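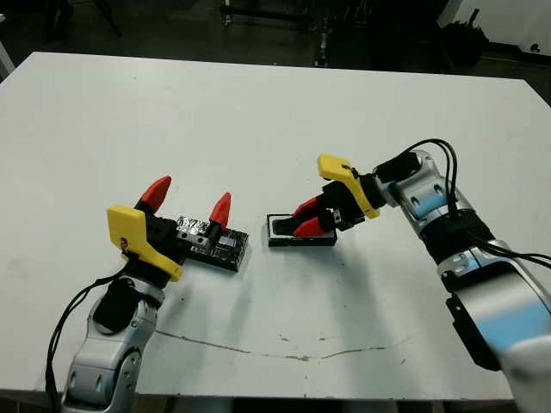

Posted Tuesday, May 20, 2025
By the Rewi Surfaces Group, Undville

4. How people read wear on plain surfaces

Ask people how old a kitchen counter is and they will look for scratches first. We found this over and over in the Stimanside interviews, and it still delights us! Color, shape and style all came later, often only when we asked.

We spoke with around 200 adults in March, at home, beside a table or counter they used every day. Light surfaces got off easily. Many owners of white tables called them "like new" and then, once they bent down to look along the top, began finding marks they had lived with for years.

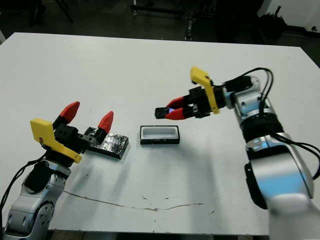
Figure 2. Faint scuffs on a white tabletop under even light.

Dark, glossy surfaces had a much harder time. People judged them older and less clean, and several apologized for them before we had sat down. Fine scratches bothered them more than one deep gouge -- a gouge had a story (a dropped pan, a moving day), while a haze of fine lines felt like neglect.

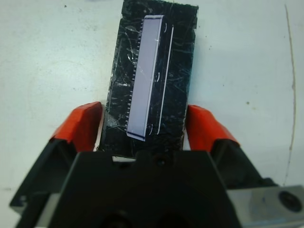

Figure 3. Fine, pale scratches on a glossy black surface, heaviest on the left half.

The Bukov survey reported a similar split between light and dark, though it used printed samples. We think real furniture adds something samples can't: people defend what they own. Section 9 returns to this with the repair diaries, which were great fun to read.

Comments (2)

Did you ask about matte black? Mine shows every fingerprint but hardly any scratches.

Loved the part about gouges having a story. Our table has a burn mark we would never sand out.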